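**Cup slips / interpenetrates on lift, sim cell, Benderar grasp task**

Opened Mon 23 June. Status: open, workaround in place
Component: Vestine sim, contact solver + gripper controller
Severity: 2 (blocks the nightly, no hardware involved)

**What happens**

Episode 1925. Arm closes on the green cup, lifts fine, then during the hold the gripper force reading goes to zero and back, over and over. Every few cycles the cup drops out. Grasp checker still says SUCCESS. So the log is lying to us and the policy is getting reward for a cup on the floor.

Nightly before the Metwally merge: clean. First nightly after: 11 bad episodes, all cup, none on the block or the bottle.

**Tried so far**

- Re-ran 1925 same seed. Same failure, same step. Good, deterministic at least
- Friction on finger pads up. No change
- Halved the physics timestep. Drops go away but run takes forever, can't ship that
- Swapped the cup for the old mesh – no drops at all. Hmm
- Old mesh, new controller: fine. New mesh, old controller: drops. So its the mesh, or how we build collision from it
- Closing speed down to a quarter. Slightly better, maybe noise

**Collision settings, current**

```
asset: cup_green
collision: convex_decomp
max_hulls: 4
contact_margin: default
solver_iters: default
```

4 hulls on a hollow cup looks way too coarse to me. My guess is the hulls overlap near the rim and the finger contact jumps from one to the next, normal flips, force drops out. Havent proved it. Need the contact normals dumped per step and the dump script is broken on Senby (path thing, seperate ticket).

Checker bug is its own problem. It tests gripper width only, never looks at the cup pose. Filing that too.

**Workaround**

Cup pulled from the nightly object list. Old mesh pinned for anyone who needs cup runs this week. Do NOT use reward numbers from the 11 flagged episodes, retrain from the last checkpoint before the merge.

**Next**

- raise hull count, re-run same seed
- try an SDF collider if that's not enough
- pose check in the checker before cup goes back in

Renders, wrist and gripper holding the cup, then a finger close up next to the green:
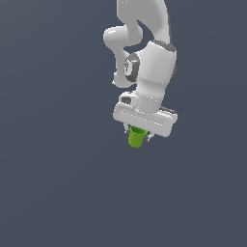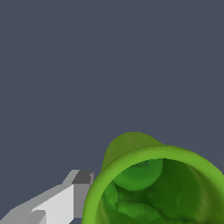 Pantelis Vlachopoulos: Before you touch the hull count, check the asset scale. The merge changed the importer default and I had the same zero-force flicker on a bowl until I re-exported it. The hulls were fine, they were just built before scaling and the visual mesh after, so the fingers were closing on something a bit smaller than what you see. Overlay the collision geometry at the first contact step, takes two minutes. And please keep the checker fix on a separate branch, I want it in even if this one drags on.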